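I finally gave my desk the going-over it has needed since December, and the gooseneck lamp got most of my attention. Dust loves those little ribs on the neck! I unplug it first, then work down from the top with a dry, soft paintbrush (an old one, nothing fancy), so whatever falls off lands on the base and I can wipe it all up in one go.
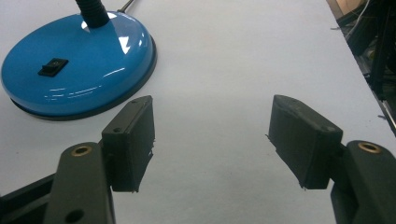 Can you use glass cleaner on a shiny plastic lamp base?
I'd skip it. A barely damp cloth with one drop of dish soap does the job, and a dry cloth right after keeps streaks away.

Go easy near the rocker switch, though. I wrap the cloth around a cotton swab and wring it out really well before I get anywhere close. For smudges on a white tabletop I use the same soapy cloth, then buff with an old T-shirt. The whole business takes me less time than a cup of coffee, and my friend Dace Butkienė swears by doing hers every 2 weeks.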